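Tendel Glass Storage Jars with Metal Lids

Sold singly or as a set of 2 (one large, one medium)

I started selling these because I'd been using them at home for years and kept getting asked where they came from! My own first Tendel jar has held rice, then buttons, then rice again (washed in between, promise), and the glass still looks good.

The glass is clear and fairly thick, so the big one has a nice weight to it even before you fill it. The neck is wide enough for a scoop and for my hand. Lids screw on in a turn and a half. If you buy the set, they stack, but I wouldn't stack them full.

Large jar: holds nearly 2000 ml, good for flour, oats or pasta that isn't too long
Medium jar: 9 cm across, good for coffee, nuts, tea bags
Lids: metal, replacements available on their own
Care: glass in the dishwasher, lids by hand, dry the lids right away

Iraís Mendoza, who orders them for her bakery, buys a case of 36 at a time and labels the lids with a grease pencil. It wipes off with a little oil, so I've stolen the idea. 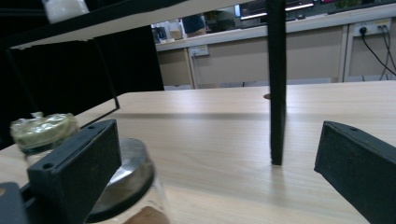
Page last changed: September

The silver lid with the black rim is my favorite, and it's the one I'd pick for anything you open every day. On a light wood table it looks really nice, too. If you want glass for liquids, go for the Brustport bottles on the next page instead, they pour much better.

Orders placed before noon go out the same afternoon. If a jar arrives chipped, write to me and I'll send another one.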